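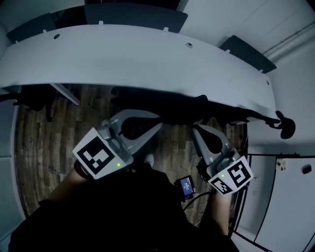

Radka Georgiou asks that every builder at the Westness workshop finish this section before recording, as most of the failed sessions on the Obi build began with a skipped check.

## 4. Preparing the hand-held grippers

1. Put on the wrist straps first, then take one gripper in each hand.
2. Confirm that the green LED on each marker block is lit.
3. Wipe both marker blocks with a dry cloth. Do not use solvent.
4. Route the cable so that both arms can extend fully without pulling on it.
5. Open and close each gripper five times. The jaws must return to the same position.
6. Stand facing the desk and hold still for the start of the recording - 3000 ms is sufficient.

**Note:** Keep the marker patterns uncovered. Sleeves must be rolled above the wrist.

**Caution:** Do not squeeze the jaws on a rigid object wider than 69 mm. The linkage may bend, and a bent linkage must be replaced as a pair.

If an LED goes out during a session, stop and discard the recording in progress. Builders using the older Drotbridge linkage should repeat step 5 after every 200 recordings and enter the result in the build log.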